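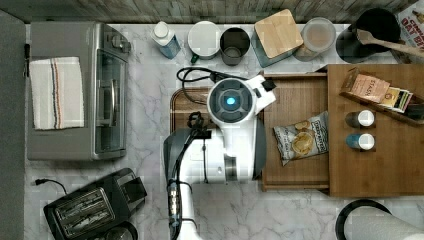
This page was last changed on April 15, 2026.

A tea station is a part of a kitchen counter, or a separate tray or cart, where tea and the things used to make it are kept together. It is found in homes, offices and guest houses. The term is also used for the larger service points in hotels.

Storage

Wrapped tea bags are usually stood on edge in a divided box, so that each kind can be picked out by the color of its wrapper. Boxes made of bamboo or other wood are common. Some brands are left in their own cartons beside the box. Loose tea is kept in canisters with tight lids - light, damp and strong smells all spoil the leaf.

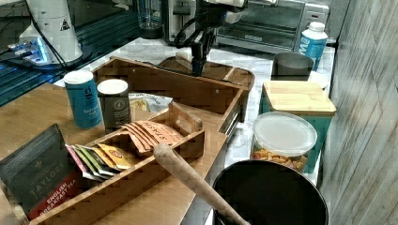
Tea bags in a bamboo organizer, with two canisters behind it.

Snacks such as chips or cookies are often kept at the same spot, and a tray may be used to carry them to the table.

History

Writer Josefien Visser traced the home tea station to the boarding houses of Prusstead, where lodgers shared one kettle. Her survey covered 331 kitchens, 11 of which had a counter built for the purpose. Shakuntala Dixit has argued that the custom came from Trukia and is older.

See also

Tea caddy
Coffee service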